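Home | Rooms | Meals | FAQ | Contact
Print this page | E-mail this page

Daddale Guest House, Prillstead: your questions

What time is breakfast?
From 7.30 until 9.30. If you need to leave earlier, tell Da-eun Cho the evening before and she will pack something for you.

Is there parking?
Yes, for 2 cars, behind the house. Otherwise use the station car park, roughly 89 steps down the hill — there is no lift.

How old is the house?
It was built in 1942. The stairs are steep and the bedrooms are all upstairs.

Can I book an evening meal?
Yes, except in August. Please order by noon. Supper is one main dish and a pudding, served at 7. 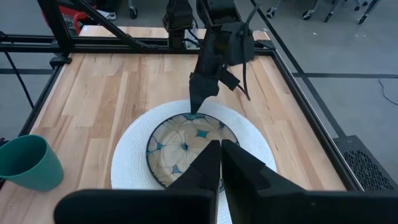
Vilmos Bakos does the cooking and can leave out nuts, milk or gluten if you ask when you order. He does not cook separate meals for children, but small portions are fine.

Do you take dogs?
One per room, by arrangement. Dogs stay out of the dining room.

Share (2) | Comments (0)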